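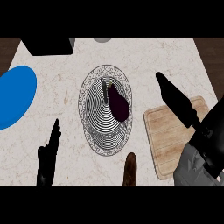

Wire basket on a marble countertop

Do onions keep longer in a wire basket or in the fridge?
posted by cillar14

I buy a big bag in October and by the end of winter half of them are soft or sprouting. The kitchen stays pretty warm. Is it worth moving them somewhere else?

gudier_k
Not the fridge. Whole onions want dry air and 40 to 50 degrees. Mine go in an unheated closet. Keep potatoes away from them, they make each other spoil faster. Check every week or so and pull the soft ones.

lehner900
paper bag with holes punched in it, works fine

drellum
Depends on the onion too. Sweet ones never last, use those first. Once cut, wrap it, refrigerate and use it within 5 days.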